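21 July 2023

Pan traps at the Drurness plot, day 5. Emptied all yellow and white pans before noon. 148 insects total, mostly hoverflies. Three yellowjacket mimics keyed to Syrphidae -- one wing pair, short antennae. Two specimens set aside, abdomen damaged. Soap film was thin in the white pans; topped up.

Kitchen and sofa corner, Walczak house.

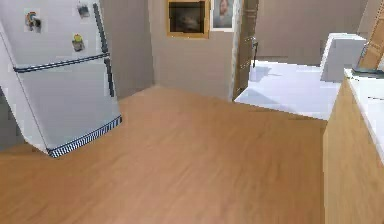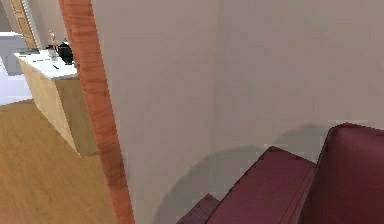 Kacper Mazurek thinks the damaged pair are sawflies and wants the wing venation checked before anything goes in the count. Left them in ethanol, vial marked Cumeo 2. Total stays provisional.

To do: relabel the April vials, replace cracked pan at the north stake.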